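Zurno opens a repair counter for old tables in Plillby

Last updated: June

The furniture workshop Zurno is pleased to announce that its new repair counter in Plillby will open to the public this June. People of the town and the villages near to it can bring a table, a desk or a shelf which has become tired, and receive advice without paying.

The counter is placed in the former Barbier warehouse, a brick building from 1823 beside the canal. For many years the ground floor was used only for keeping timber. Zurno has rented it from the Barbier company and has put in new lighting, a wide door for deliveries and a ramp. The old hoist above the door was kept, and visitors may look at it, but it is not in service.

Until now, customers from Plillby had to send their furniture to our main workshop in Zorer. The transport often cost more than the repair, and many persons decided to throw away a good table for this reason. In the last year we received around 200 enquiries which ended in this way. We were sorry for each one, and we hope that the new counter will change the situation.

The work offered at the counter includes:

- cleaning and refinishing of table tops
- tightening of loose legs and joints
- replacing of hinges, runners and handles
- removal of rings left by cups and hot dishes

Small repairs will be done while the customer waits. Larger pieces will stay with us, normally for not more than 9 working days. A written price is always given before the work starts, and the customer is free to refuse it and to take the piece home again. Pieces with woodworm cannot be accepted at Plillby and must still go to Zorer, where a separate room exists for this treatment.

Zurno will also hold a short evening course on the care of surfaces. It has 4 lessons and begins each time at seven in the evening. The participants will learn which oils and waxes are suitable for which finish, how to sand by hand, and when it is better to leave an old mark in peace. Tools are provided. We ask participants to wear clothes which may become dusty.

Places in the course are limited and can be reserved at the counter or by telephone with the workshop in Zorer. The price list is available at both addresses. 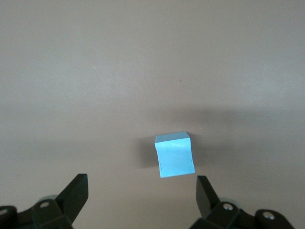
A reader from Plillby asked whether the evening course will be repeated in the winter, as she works late in the summer months, and added that she has a kitchen table with a loose leg which she would like to bring before then.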